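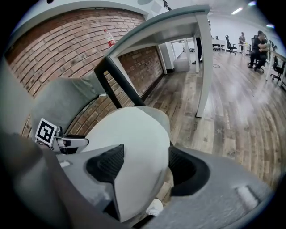

Lencho, the household robotics group at Donbridge, has logged more than 4,000 chore attempts since April. Its lead engineer is cautious about the total.

"Of the last 600, 558 ended with the object where it belonged," the engineer said. "Those were rigid objects. Fabric is a separate problem. A cover has no fixed shape, so the grasp has to be planned again after each contact."

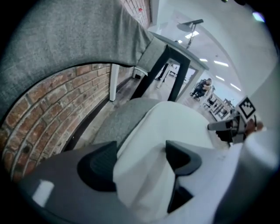 Hand-held gripper with fiducial marker, near a gray fabric cover and brick wall.

Asked whether a machine could tidy a room unattended, the engineer said no. "It can do two or three steps in sequence. Then a chair leg is in the way and it stops."

A trial at the Stidham site will test fabric handling next.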